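会社案内 > 私たちについて > Tiltotexのこと
読了まで8分
カテゴリ：会社のこと／ロボットソフトウェア

こんにちは、Tiltotexです。ふだんは「何の会社ですか」と聞かれるたびに答えが長くなってしまうので、いっそ全部書いてしまおうと思って、このページを作り直しました。前のページは会社名と住所と地図だけで、地図もひとつ前の事務所のままだったんです（訪ねてきてくださった方、本当にすみませんでした！）。

ひとことで言うと、私たちは検査室や研究室で試験管やバイアルを動かすロボットアームの、ソフトウェアのほうを作っています。アームそのものは作りません。ネジも締めません、と言いたいところですが、たまに締めます。主な仕事は、どこに何があるかを見つけるところ、つかみ方を決めるところ、ぶつからない道すじを引くところ、そしてそれを実際のモーターへの指令に落とすところです。あとはその周りの道具、ログを読むためのビューアだとか、設定ファイルの間違いを叱ってくれる小さなスクリプトだとか、そういう地味なものがどんどん増えていきます。

会社を始めたとき、私は前の職場で検体の仕分け装置の保守をしていました。止まった装置の前に座って、ログを眺めて、原因を探す毎日です。で、読んでも読んでも「エラー17」としか書いていない。17が何なのかは、隣の棚の厚いバインダーを引かないとわからない。それがもう嫌で嫌で、「止まった理由を日本語の文章で言ってくれるロボット」が欲しくなったのが出発点です。かっこいい創業ビジョンを期待していた方には申し訳ないのですが、本当にそこからです。

いま作っているソフトは三つあります。名前が似ていないのに社内でもよく取り違えるので、順番に書きますね。

Gokow（ゴコウ）は認識の担当です。カメラの画像からキャップやラックの穴を見つけて、位置と向きを出します。透明な管が相手だと、本体の輪郭より先にキャップの色や縁を手がかりにすることが多くて、このあたりは語り出すと止まらないので面接のときにでも聞いてください。Rainer（ライナー）は動作計画。つかむ、持ち上げる、運ぶ、差し込む、という一連の動きを組み立てて、周りの物に当たらない経路を探します。Cornidar（コルニダル）はシミュレーションと試験の環境で、GokowとRainerをその中で動かして、壊れていないか確かめるためのものです。三つのうちでいちばん人に見せる機会が少なく、いちばん長い時間開いているのがCornidarです。

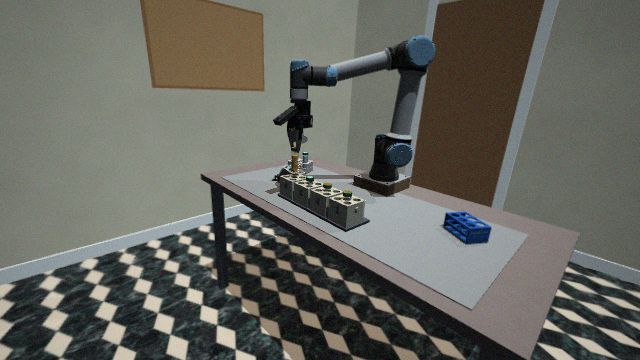
Cornidarの画面より。手前にベージュのラックの列、右に青いラック。

新しく入った人には、まずCornidarの中で一本の管を動かすところから始めてもらいます。アームの関節の角度を直接いじってもらうと、だいたい最初は机にめり込ませるか、手首をぐるっと一回転させるかのどちらかになります。私は両方やりました。それから逆運動学を使って手先の位置で指示する方法に移って、最後にRainerに任せる。自分で一度ひどい経路を作っておくと、計画器が出してきた経路のどこが上手でどこが変なのか、見る目が育つんですよね。

シナリオのほうは、いま42本あります。「ラックが斜めに置かれている」「隣の穴が埋まっている」「目当てのキャップに影がかかっている」みたいな、現場でありそうな意地悪を一本ずつファイルにしたものです。コードを変えるたびに全部走ります。配置は乱数でも少しずつずらすのですが、乱数の種は必ず記録します。昔、記録していなかったせいで、一度しか出なかった失敗を追いかけて6月をまるまる使ってしまったことがあって、あれは堪えました。いまはファイル名の末尾に種の番号がつきます。見た目は不格好ですけど、誰も文句を言いません。

経路の計算には300ミリ秒という上限を決めています。それを超えたら、いま見つかっている中でいちばんましな経路を採用するか、あきらめて理由を書いて止まるか。「もうちょっと考えれば良い経路が見つかったのに」という気持ちはわかるんですが、検査室で隣に立っている人にとっては、動かない腕ほど不安なものはないので、ここは譲らないことにしています。 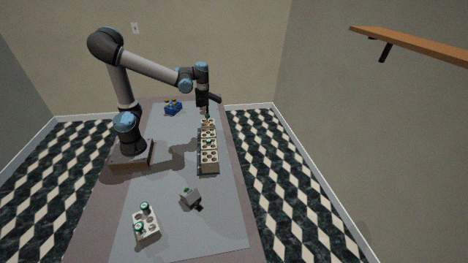
それで、動作計画の話になるとよく聞かれるのが「AIで全部できるんじゃないの？」という質問です。学習したモデルは使っています。Gokowの中身はかなりの部分がそうですし、つかむ位置の候補を出すところにも入っています。ただ、候補が出たあとの衝突判定や、関節の可動範囲に収まっているかの確認は、昔ながらの計算でやっています。説明のつく層を一枚はさんでおくと、止まったときの文章がちゃんと書けるんです。「左の指が隣のラックの縁に2ミリ近すぎるので、別の角度を探しました」みたいに。エラー17の恨みは深いです。

制御のところも少しだけ。指を閉じる動きは、閉じきる角度を決め打ちせず、力の変化を見ながら止めるようにしています。キャップの太さは品番で違うし、同じ品番でも微妙に違うし、設定ファイルに全部書いていたら日が暮れます。それでも最初のお客さまのところでは本当に全部書いていて、その設定ファイルが1855行ありました。いまも社内の共有フォルダに残っていて、新人歓迎の日にみんなでスクロールするのが恒例になっています（なぜか拍手が起きます）。

つかんだあとの置き直しは、まだまだ研究中と言ったほうがいい部分です。ラックの穴に差し込むとき、位置のずれと傾きのずれが一緒に出ると、どちらを先に直すべきかで社内の意見が割れます。いったん上に戻って見直す派と、そのまま軽く探りながら入れる派。私は前者で、理由は単に心配性だからです。手首側のカメラの画像と固定カメラの画像で答えが食い違うこともあって、そういうときにどちらをどれだけ信じるかの重みづけは、去年からもう何度も書き換えています。

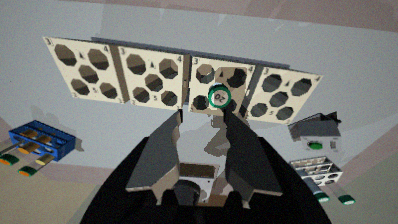

Norbert Szilágyiに言わせると、見直す派は慎重なふりをして認識の誤差から逃げているだけだそうです。一度目の推定にどれくらい自信があるかをGokowがきちんと数字で渡してくれれば、戻るか進むかはRainerが自分で決められるはずだ、と。そのうえで、自信の数字が当てにならないうちは二回見ても二回間違えるだけだよ、とも言われました。

うーん、悔しいけれど筋は通っています。なので次の版のGokowでは、位置と向きに加えて、それぞれの不確かさも一緒に出すようにする予定です。出すだけなら簡単で、その数字が実際の外れ方と合っているかを確かめるのが大変なんですけど、そこはCornidarの出番ですね。シミュレーションなら正解の位置がわかっているので、推定と突き合わせて、自信満々で外しているケースを片っ端から拾えます。もちろん、画面の中でうまくいくことと本物の机の上でうまくいくことのあいだには溝があります。光の当たり方も摩擦も、現場のほうがずっと気まぐれです。だから納品前には必ず実機の時間を取りますし、シミュレーションの成績だけで「できます」とは言わない約束にしています。

働き方のことも書いておきます。朝は30分だけ全員で集まって、前の晩に失敗したシナリオの再生を一緒に見ます。うまくいったほうは見ません。再生を見ながら「あ、そこで回り込むんだ」「なんでいま迷った？」とわいわい言う時間で、私はこれが一日でいちばん好きです。発言は入った順でも年の順でもなくて、いちばん先に変だと気づいた人から。機械の専門でない人が「肘が窮屈そう」と言って、調べたら関節の限界ぎりぎりを通っていた、なんてこともありました。

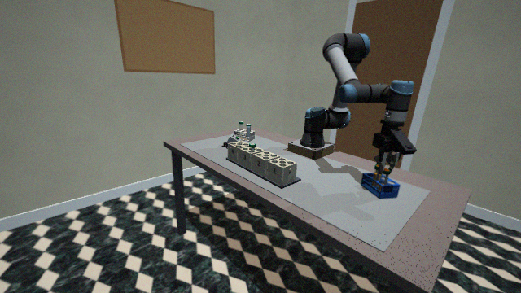
会議は、その朝の集まりのほかにはほとんどありません。相談ごとはコードのレビューの中でやるか、大きい机に集まって紙に描くかです。紙、意外と強いですよ。座標系の取り違えなんて、画面上でにらめっこしているより、矢印を三本描いて指でひねってみたほうが早く見つかります。うちの座標系は右手系、長さはメートル、角度はラジアン。ここだけは宗教だと思ってください。ミリと度で書かれた設定ファイルが来たら、変換してから入れます。

どんな方とお仕事をしているか、という話もよくいただきます。検査室の自動化を考えているけれど、大がかりな専用ラインを入れるほどの規模ではない、というところが多いです。机ひとつにアーム一台、ラックの種類は日によって変わる、人も横で作業する、みたいな環境ですね。最初のご相談では、だいたい使っているラックと容器の寸法を聞かせてもらいます。図面があれば最高、なければノギスで測った値でも大丈夫です。それをCornidarに入れて、手が届くか、指が入るすき間があるかを先に見てしまいます。この段階で「ラックをあと少し離して置けませんか」とお願いして、それだけで話が片づいたこともあります。ソフトの会社としては商売あがったりなんですが、嬉しかったなあ。

逆にお引き受けしていないのは、中身を目視で判定するような仕事と、人の手に直接物を渡す仕事です。どちらも面白いのですが、いまの私たちの道具では、自信を持って「止まるべきときに止まります」と言えません。

採用は、計画と認識のどちらも募集しています。ロボット経験は問いません。C++かPythonのどちらかが書けて、他人の書いたログを読むのが苦にならない方だと話が早いです。応募のときに、これまでに追いかけたいちばんしつこい不具合の話を添えてもらえると、こちらも張り切って読みます。直せなかった話でもかまいません。

見学も歓迎です。問い合わせフォームの件名に「見学」と入れて送ってください。地図は今度こそ新しい事務所のものに差し替えてあります。二階へは建物の裏の階段からどうぞ。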